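Packing paper

From the Jurnby Household Encyclopedia. Last edited Tue 26 September

Packing paper (also wrapping paper, brown paper, in older shops just "brown") is a strong, coarse paper used for parcels, lining and covering. Usually brown because the pulp is left unbleached. White and grey sorts exist.

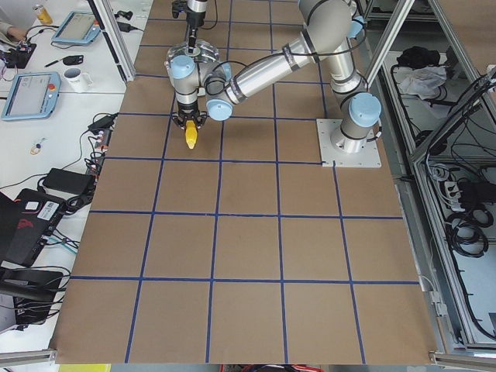 Made from softwood pulp as a rule, long fibres, hence the strength. Old paper is mixed in for cheaper grades. Weight given in grams per square metre. Light sorts crease easily and are good for stuffing, heavy ones hold a fold and need a firm hand.

History

Before wood pulp, shops wrapped in whatever was going. Old rope, sacking and sailcloth all went into coarse brown papers, which smelled of tar if the rope had come off a ship. Sugar was sold in blue paper, a separate trade. Wood pulp brought the price down in the nineteenth century and brown paper went from something saved and ironed flat to something thrown away. Saving it carried on in plenty of homes anyway.

In Jurnby the main supplier was the Gilden mill, on the river below the weir. Two machines, one for sheets and one for rolls. Sheets were sold by the ream to grocers and drapers, rolls went to the docks. The mill's order book lists 403 customers in its best year, the smallest being a hat shop. Bought by Karamanlidis, later shut. Building still stands, roof doesnt.

Finishes

Machine glazed: one shiny side, one rough. Shiny side goes outward on a parcel, though Delacroix (see Sources) argues the other way for anything being written on in pencil.

Ribbed: fine lines across the sheet. Mostly looks.

Waxed: for greasy goods. Cannot be recycled with the rest.

Crepe: stretches. Used round awkward shapes, chair legs and so on.

Uses

Parcels, book covers, dress patterns, drawer lining, covering tables and floors for messy work. Tape sticks well to the rough side and poorly to waxed. Ironing over brown paper lifts candle wax out of cloth, test a corner first. Vinegar and brown paper for bruises is the nursery rhyme remedy, evidence thin.

Storage

Dry, flat or upright on the roll. Damp paper cockles and never realy recovers. Keep out of sun, it goes brittle and pale.

See also: String; Sealing wax; Pludberg knot; Tissue

Sources

C. Delacroix, Parcels and How to Tie Them, 4th edition.
R. Quiambao, "The Gilden order books", Jurnby Local Papers, no. 779.
P. Daneshvar, notes on finishes, typescript, page numbers missing, to be added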